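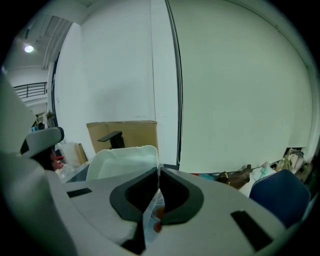
Skondberg hand-held gripper: two weeks of pinching things

The Skondberg comes with a white shell, two black rubber finger pads and a manual that spends 16 pages on safety and one on use. You hold it, you grab things, and the recording is meant to teach a robot to do the same. At $420 it costs less than the robot, which is how they get you.

The pads are the best part. They're soft, rounded and very forgiving of my aim. The shell is wide enough to hide whatever you were about to pick up – you learn to lean. Ours marked easily, and after 30 minutes my wrist wanted a word with management.

Setup with the printed marker cube took four tries. The software, Istetti, called each failure "almost ready." 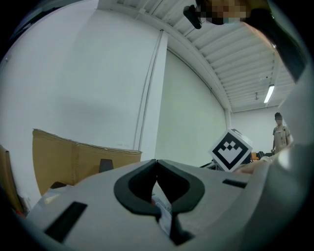
Léonie Huet wrote in to say that her wrist gave up sooner than mine, and that switching hands every ten grabs helped more than the strap did. She'd still buy it again, though on sale.

Three stars. Spare pads are sold separately.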